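Safe way to restart a two-arm cell after a stop?

We have a two-arm setup with hands at Tarkham, doing pick and place on a table. After a protective stop, who is allowed to clear it, and do both arms need to be homed first? Our written rule only says "reset and continue."
Posted by sarkside_nights

mtl_bench
Just home both. Takes 9 seconds.

Homing from wherever they stopped is how you hit the shelf. Our rule is that one trained person clears the stop, standing outside the reach of both arms, with the reset button where they can see the whole table. Look at where the fingers are before anything moves. If a hand is over a basket, back it out at reduced speed, one arm at a time, then home.

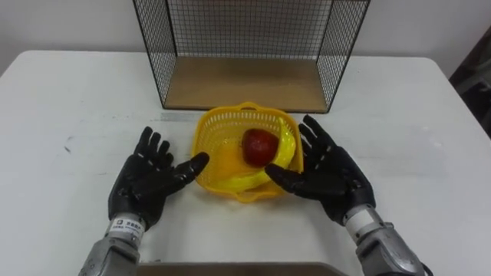
Answered by tromeck_cell2 | October 18, 2024 | 107 helpful

Fruit in the basket, a thumb over the rim: back out first. Write the stop in the log too.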